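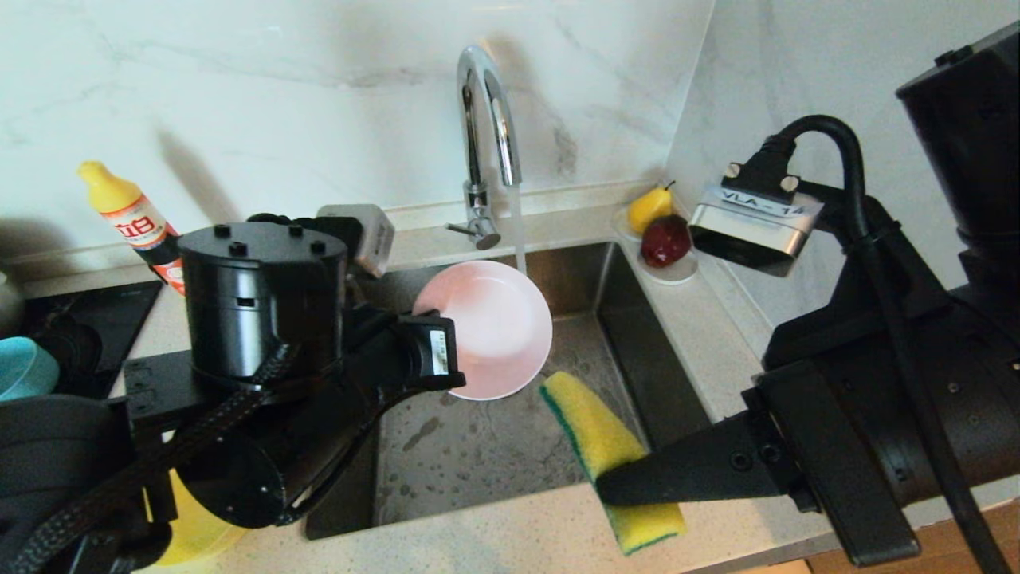 Search this site Go
Filed under: Around Town, Food & Home

Nandholm's shared kitchen goes back to washing by hand
May 2024

The dishwasher at the Coman Street shared kitchen in Nandholm is gone for good, and after a couple of months of everybody getting used to the idea, the plates are being done at the sink again, one at a time, with a sponge and running water, the way most of us learned it standing next to a parent or a grandparent.

The old machine gave up in March, in the middle of a soup supper, and a repair quote from Felau Appliance came back at $550. That seemed like a lot for something that had already been fixed once, so the kitchen decided to put the money toward drying racks, dish towels and a good big supply of sponges, the familiar yellow kind with a green scouring side.

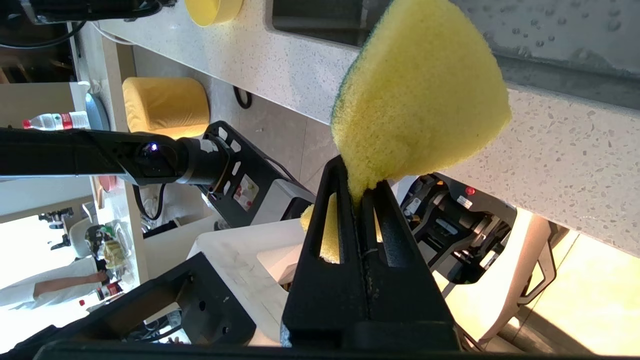
There are a few house rules to go with the change, and they are pretty gentle ones. Scrape first, please (the compost bucket is by the back door). Use the soft side on anything with a glaze you'd like to keep, and save the green side for pots. Squeeze the sponge out well when you're finished and stand it up on its edge so the air can get at it. Sponges are swapped for new ones every Monday, and the tired ones go off to a second life cleaning muddy boots and garden pots.

The kitchen is open until 11 on supper nights, which should leave plenty of time for even the slowest and chattiest washers among us, and there do seem to be quite a few of those!

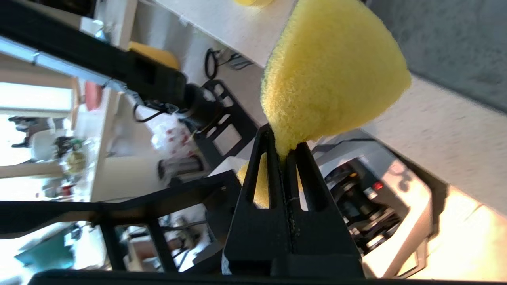 One reader wrote in to say that the new arrangement is fine for plates but hard going for the big baking pans, and wondered if those could be left to soak overnight. The kitchen says yes, as long as they are on the lower shelf and out of the sink by breakfast.

Spare dish towels in decent shape are very welcome and can be dropped off at the Prusulus Bakery next door during shop hours.

6 comments
11 shares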